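Dear Golnar,

I hope this finds you well, and that the move to the new office in Mallinwood has been less painful than you feared. What follows is our report on the second half of the Mundcombe Repair and Lending Shed grant. I've kept to the headings you sent as best I could, although I'm afraid I do wander a little, as you'll know from last time.

## Where we have got to

The lending side opened in June, a little later than we'd promised, and we have now made **546 loans** against the 400 we put in the application. I would love to say we planned it that way, but a good part of the difference is down to carpet cleaners, which we hardly thought about when we wrote to you and which go out again almost as soon as they come back. Hedge trimmers were busy all summer, as expected. The wallpaper steamer has had a far more exciting life than any of us imagined, and the big preserving pans were all out at once in plum season, so that I had to ring round and ask people very nicely whether they'd finished their jam.

Membership stands at 200 households. Kamran Kazemi keeps the register and tells me that the streets behind the old Mulen works are now much better represented than they were in the spring, and I know that matters to your trustees. We put this down to the leaflets in two languages, which Fereshteh Khosravi wrote and then delivered herself, on foot, with a great deal of stopping to chat.

## The repair mornings

These have been the happiest part of the year for me, I must say. People bring in lamps, toasters, radios, coats with broken zips, and once a very old mantel clock that had belonged to somebody's aunt and had not struck since her funeral. (It strikes now, though it is still fond of doing so at twenty to.) Omid Karimi looks after the electrical bench and will not let anything leave without a safety test, even when the owner is standing there with a bus to catch. Quite right too.

We did fall short on sewing. Our application spoke of a regular mending table, and we have only managed one every other month, as our most experienced mender has been looking after her grandchildren. Two newer members are learning from her now and I am hopeful for the winter. 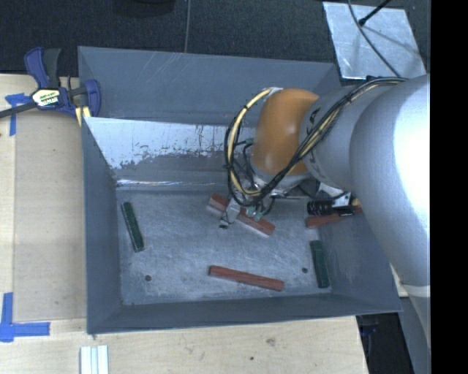
Storage has been our biggest headache, and I promised I would be frank with you about it. When the Daneshvar warehouse gave us the back half of the building we had no shelving at all, and things lived in heaps, with the result that a borrower might wait half an hour while one of us hunted for a drill bit. We spent the equipment part of the grant on second-hand racking and on open-topped containers. I was very firm about buying used. Garden hand tools, extension leads and paint rollers now each have their own place, and the waiting has come down to a few minutes.

## What has been difficult

Late returns, mostly. We don't charge fines and I'd be sorry to start, but the pressure washer was away for most of August and there was a long list of people wanting it. Kianoush Bahrami has begun sending a friendly text the evening before an item is due, and that has helped a good deal more than my cross little notice on the door did.

The roof over the porch leaks as well. The landlord has been told twice and has been perfectly pleasant both times.

## Money

We are within budget overall. Insurance cost more than we allowed for, and printing cost less, thanks to a kind arrangement with the school. There is a small underspend on training, and with your agreement we should like to put it towards a second electrical tester, so that Omid can have somebody working alongside him. Would you let me know if that needs a separate form?

## The next few months

We'll be opening one evening a week for people who can't come in the daytime, and Fereshteh wants to try a children's bicycle swap before Christmas. You would be very welcome at either. There is always a kettle on, and usually cake.

With warm thanks from all of us at the Shed. The accounts and the loan figures by month are attached separately.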